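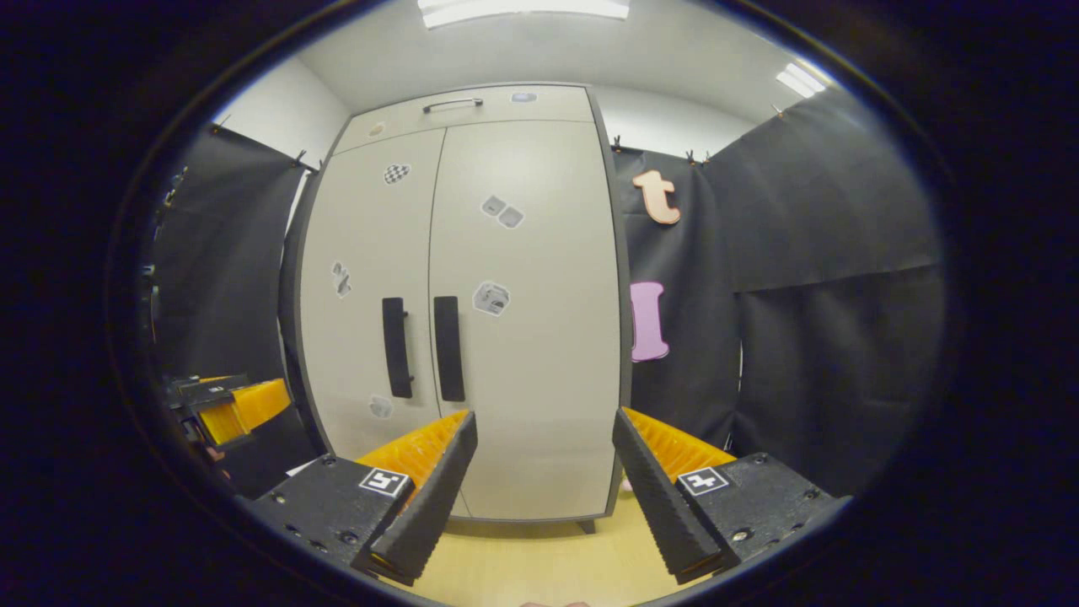

Figure 3. Two-door cabinet with an upper compartment and stickers on its front.

4.2 How first reports of an explosion change over time

The second part of our study looks at how the first news reports of an explosion are corrected in the hours after they are published. We collected 231 short reports from the archive of the Mangate news service. Together with their later versions they give 1563 separate texts. Each text was saved with the time of publication, so that we could compare every version with the one before it.

Two coders, Tahira Rana and Pao-chu Tang, read all versions and marked each statement about the number of victims, the cause and the source. When they did not agree, the statement was given to a third coder, Shu-fen Yip, and her decision was final. We did not code the headlines in this step. They are often written by another editor and follow different rules, and they are treated in Section 5.

The number of victims was the element that changed most often. In many cases the first version gave only the number of wounded people, and the number of dead was added in the second or third version. A smaller group of reports went in the other direction. In 44 reports the number of dead was lowered at some point, and in 12 of these the reader was not told about the correction. The new number simply replaced the old one. We think this practice is a problem for readers who have already shared the first version, and also for smaller newspapers that copy it and do not come back to look for changes. 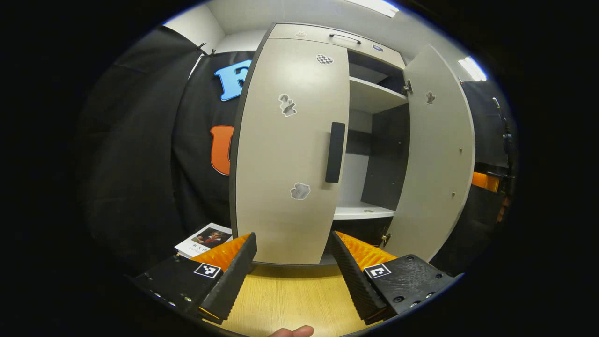

The statements about the cause behave in a different way. They are seldom corrected, but they become weaker or stronger. A typical first version says that the cause is not known. The next one gives the opinion of a police officer without a name, and a later one repeats this opinion as a fact, although no new source is mentioned. Radwan calls this "silent hardening" in her earlier work on fires in the port of Zistumon, and we keep her term here. In our material it was more frequent when the event took place at night, when the ministries and their press offices could not be reached by telephone.

We also asked whether the presence of an official source in the first version makes later changes less probable. The answer is only partly yes. Reports that named a ministry or a hospital had fewer changes in the number of wounded, but the number of dead was changed as often as in the other reports. One explanation may be that officials give the first number very early and feel obliged to give a new one at each press meeting. The interviews which Tsz-kin Tai made with editors in February support this explanation, but they were few and all the editors worked for the same service.

A limit of this section must be mentioned. The Mangate archive keeps a version only if the editor pressed the button for saving, and small changes of spelling or order were sometimes made without it. The real number of versions is therefore higher than the number we report. For the Plakden collection, which is described in Section 4.3, every change was stored automatically, and the comparison between the two archives gives an idea of how much is missing.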